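Chapter 6

Where the Examples Come From

The first five chapters treated the training set as something that had already arrived. We wrote down a loss, we chose a model, and the data sat in a folder with a name. This chapter is about the folder. It is shorter on mathematics than its neighbours and some readers will be tempted to skip it. I would ask them to look first at how many of the failures in Chapter 5 could be put right by changing the model. By my own reckoning it is very few.

The usual story goes like this. A person guides a robot through a task a number of times. Each run is stored as a list of camera pictures and joint positions, together with the commands that were sent. A learning system is fitted to the lot, and afterwards it does the task by itself. If it does the task badly, more runs are gathered. The story is true as far as it goes, but it leaves out who the person was, what they had been told, how tired they were, which runs were thrown away and who threw them. Papers in the field tend to give all this a sentence or two. The model gets four pages.

We shall follow one collection through the whole chapter. The Vorley set was made to teach a single hand to put fruit into a basket, and it is as plain a task as one could ask for. The published note gives 2,092 runs. The working log, which Anderson Barbosa kept and which he has let me quote, tells a longer story: 622 further runs were begun and not kept. Some of those had dropped frames, and no one would want them. Others are marked "untidy", and there the trouble starts. An untidy run may be one where the fruit rolled and the operator had to go after it. A system that never sees a rolling fruit has no reason to know what to do about one.
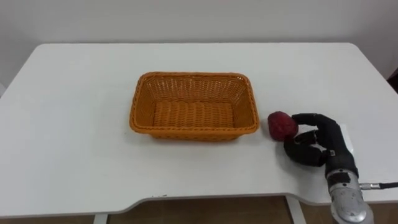

Figure 6.1. Single-hand fruit task, with the basket still empty. Photo: Vorley collection, reproduced by permission.

Consider how much has been settled before a run such as the one in Figure 6.1 begins. The tabletop is white and the wall behind it is blank. The fruit is dark red and the basket orange, so both stand out from the table with little effort. The two are close together, with only a small gap between them. None of these choices is wrong. Each makes the task easier to learn, and each also makes it easier to learn something other than the task. "Close on the dark round thing and move left" would be a fair summary of a great many good runs with a layout like this. Whether a system has learnt that rule or a better one cannot be told from its score on more runs of the same sort.

The defenders of large collections have an answer, and it deserves a hearing. They say that variety comes with size: gather enough and the odd cases will turn up. I have doubts. Size brings variety only if something in the gathering is allowed to vary. The Badis set, which we meet in Section 6.4, was made by 53 operators working from the same printed sheet, and the sheet told them where to place the object. It has many hands behind it and almost one way of doing things.

A second answer is that the operator supplies the skill and the system need only copy it. This takes for granted that operators are skilled at the right thing. People who spend a day guiding a robot hand become good at guiding that robot hand. They learn its lag and they pause before closing the fingers. They come in from whichever side has worked before. The pauses go into the record along with the grasp, and the fitting procedure has no means of knowing that one is a habit and the other is the lesson. Barbosa's log has an entry from September that I have found useful in lectures: "Slower than last week. Told to go slower. Nobody wrote down why."

Then there is the matter of what counts as a success. In the Vorley rules a run is good if the fruit ends up inside the basket. A fruit dropped from a height passes. So does one that is squeezed hard on the way. When 84 of the kept runs were marked a second time by somebody who had not seen the first marks, the two markers disagreed often enough to make me uneasy about any result that turns on a narrow gap between methods. Section 6.3 works through the sums.

I do not want to leave the impression that collections of this kind are worthless. The systems trained on them do pick things up, and ten years ago they mostly did not. My complaint is with the confidence. A figure for success on a table is a figure about that table until someone has moved the table.

Before going on, the reader should have to hand the definitions of training and test sets from Section 2.2, and should be content with the idea of a confidence interval. The Somogyi exercises at the end of the chapter need a computer but no robot.

6.1 What a run records, and what it leaves out

We begin with the stored file. A run has a start, and someone decided where it was.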